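Teaching the arm by hand, one orange at a time

Ridwan Tuhumury's group at Kovina spent most of July sorting fruit. They wanted to know if a robot could learn a household job from people holding a gripper in their own hands, with no robot in the room while the lessons were recorded.

"We had 200 demonstrations of the same job," Tuhumury says. "Pick up a piece of fruit, put it on a plate. It sounds like plenty. The first policy we trained still closed its fingers next to the orange."

The group's method, called Detinell, changes how those lessons are weighted. Most training treats every moment of a demonstration alike. Detinell gives more weight to the short stretch just before the fingers close, when small errors in position decide the grasp.
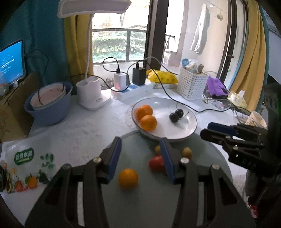

Clutter was the harder half of the study. Roxana Chávez, who ran the recordings, had first worked at a bare bench, and the policies trained there did poorly in people's homes. She moved the work to ordinary tables next to windows, with chargers, bags and boxes left where they were. An orange sitting alone on the mat is the easy case, she says. The two on the plate are harder because they touch, and a jaw that comes in at the wrong angle pushes both. "Cherries are worse. The stem goes one way, the fruit goes the other, and they're nearly black, so the network has little to go on."

Strong daylight caused trouble too. Chávez recorded at different times of day and kept the takes with glare in them.

On the test tables the weighted policy failed on 19 attempts, fewer than half the failures of the plain version. Most of those were small fruit. Tuhumury doesn't want to make too much of it. "It's one kind of task. I'd like to see it on cups and cloth before I say anything general."

Cups come next, in a follow-up named Entili. Chávez plans up to 4 new sites and has started recording at the first, an apartment in Clindwood — she goes on Thursday mornings, when the light is worst.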